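# Hooks, handles and my tired left hand

Evening notes from Menley, July.
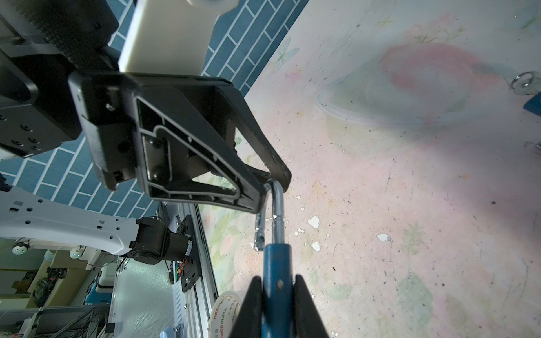

*Blue handle in the gripper, chrome hook on the tip of the black bracket.*

I promised to write down how the teaching by remote control goes, so I do it now, before I forget the small things.

The task is called "hang the hook". The robot holds a hook by its blue handle and must put it over the pointed end of the bracket. A child can do it in one second. I needed most of my first morning to do it one time in a way that I would like to show to anybody.

The way we teach is simple to explain. I sit with two hand controllers, I move my hands, and the arm moves after me. Everything is recorded: the joints, the gripper, the picture from the wrist. Later Ngaio McPhee trains the model with these recordings, and the model tries to do the same without me. One recording from start to end we call an episode. For this task she asked for 900 episodes. At this moment I have 198 good ones. I don't write how many bad ones.

My difficulty is depth. In the wrist view I see very well if the hook is too much left or right. But if it is in front of the bracket or already behind it, I often guess. In the first days I pushed the hook against the plastic again and again. Ngaio told me to look at the reflection on the chrome, and it helped me more than the written instructions. When the opening of the U comes over the tip, the bright line on the metal changes its shape. I can't explain it better than this. After some time the eye knows it.

The second difficulty is where to hold. If I close the gripper high on the handle, near the metal, the hook is steady but I have little space to go under the bracket. If I hold low, I have space, but each small shake of my hand becomes a bigger shake at the hook. I now hold low and go slowly. Ngaio prefers higher. We have agreed that I make both kinds, so the model can see both, and I write "L" or "H" in the notes of each episode.

There is also the question of stopping. In the beginning I stopped before the bracket to think. It is natural, a person wants to think. But the recording keeps my thinking too, and the first model we trained also stopped before the bracket, for a long time, and then sometimes it went away again. I was ashamed a little, it was like to watch my own bad habit! Now, if I need to think, I do it before I press the record pedal.

Some things I learned for my own body:

- Elbows on the table, always. Without the table I am finished after 10 episodes.
- Change the hand that does the fine work after the lunch.
- Do not count on the screen while working. I switched the counter off.

For the earlier task, the one with the lids, the team in Prirville collected 1323 episodes with four people, and Ngaio says you can see in the data who was driving. One person always came from above, another one always made a small circle before the grasp. I asked her what you can see in mine. She said that I open the gripper very politely. I am still not sure if this is good.

Next is the reverse task, taking the hook off again. I tried it a few times yesterday after five o'clock, only for practice. One must lift first and pull after, and my hand wants to do both together. Llewellyn from the Plakden office will sit with me for the first session, he did a similar one in spring and has a trick with turning the wrist. If the trick is good I will write it here.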